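Hadau Four-Input Mixer: Review After a Run of Shows

I play lap steel and tape loops in a loose improvising group called Skundel, and for most of last year we ran everything through a borrowed desk that was far too big for the rooms we play in. In February I bought the Hadau, a small four-input mixer with two effect sends, and it has been at every show since. That makes 17 sets, plus rehearsals, so I think I can say something useful about it.

First, the size. It fits in the front pocket of my pedal bag with the power supply. The case is metal and the knobs are spaced widely enough that I can turn one without nudging its neighbor. There are no faders. I missed them for a couple of weeks and then stopped thinking about it.

The preamps are clean up to a point. With the gain past three o'clock I get hiss on the first two channels, and a bit less on the other two, and I have no idea why they differ. Heledd Hughes, our drummer, runs a contact mic on a floor tom into channel four and needs a lot of gain. In a loud room the hiss doesn't matter. On the quiet recording we made at Tisgate it did, and we ended up putting a separate preamp in front.

The effect sends are the reason to buy this. Each channel has its own knob for each send, and the returns can be routed back into the sends with a switch on the rear panel. That gives you feedback loops without any extra cables. It gets loud quickly – turn the main level down before you flip the switch. I didn't the first time, and Mared Gwynne, who was standing next to the left speaker with her clarinet, asked me to warn her in future.

The equalizer is only two bands, and the low one sits too high for my taste. Cutting it takes the boom out of the lap steel but also thins it. I leave it flat and fix things at the amp.

Outputs are balanced quarter-inch, with a headphone jack on the front. The headphone level is tied to the main level, a bad choice on a mixer meant for live use. If the house wants you quieter, you hear yourself less too. I would have paid more for a separate knob.

Power comes from an outside supply with a barrel plug that has no lock. It came out once, in the middle of a long piece at the Quezada. I now tape it down before every set.

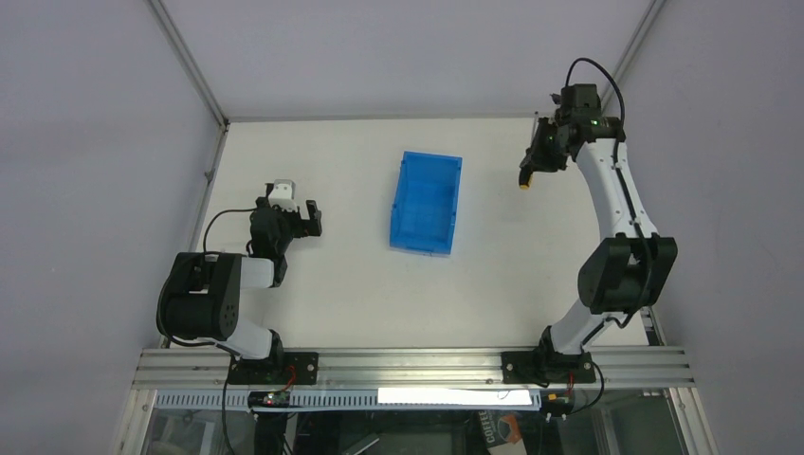

Blue tray on a white tabletop, between two robot arms.

I have used it for recording as well, straight into a two-channel interface. Our last session came to 10 pieces, all mixed live, and I only regret the balance on one. The stereo panning works as it should, with no jump in level at the center.

As for reliability, one knob cap has come loose and the paint has worn off at two corners. Everything else is as it was out of the box. The jacks are still tight.

Good: small, solid, very flexible sends.
Bad: hiss at high gain, shared headphone level, loose power plug.

I'd buy it again for small rooms. If you play mostly acoustic instruments through microphones, try one in person first and listen to the preamps with the gain well up.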